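Crichton House Collections
Gallery: Trays and Small Tableware

The Crichton House study collection holds 181 trays, dishes and serving pieces made for everyday use in homes, canteens and guest houses. Most came to the House in July as a single gift from the family of Marion Ogilvie, who bought and used tableware for more than forty years and rarely parted with any of it. The pieces are kept in the Kadstead Room and may be handled by visitors on request.

The gallery presents a small part of the collection. Notes on each group were prepared by Kaja Lill and Nahom Gebretsadik of the collections office. Entries will be added as cataloging continues – some 170 records have been checked to date.

Using the collection

Students and researchers may request up to six pieces at a time. Requests should give the catalog number of each piece and reach the collections office before noon on the working day before the visit. Bags, coats and drinks are left at the front desk.

Pieces are set out on a white table in the Kadstead Room. Visitors are asked to lift trays with both hands and to keep small dishes well away from the table edge. Pencils only may be used for notes.

Group 4: Serving trays and small dishes

Printed wood-grain finishes allowed a tray to suggest timber while remaining easy to wipe clean. The knots and looping lines of the grain were often drawn larger than life, and warm honey tones were a common choice. Small white dishes were set out on such trays for sweets, sugar or keys.

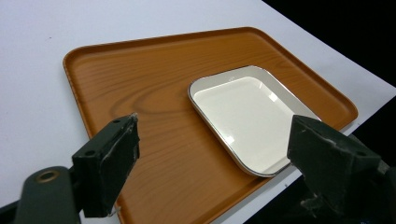

The Ogilvie family used their trays mainly for afternoon coffee, and several pieces in the group show light wear from stacking. Rounded corners and raised rims are usual throughout. Square dishes are fewer than round ones in the gift and are cataloged separately, under Group 5.

Reproduction requests for this gallery should be addressed to Callum Ellwood, collections office, Crichton House.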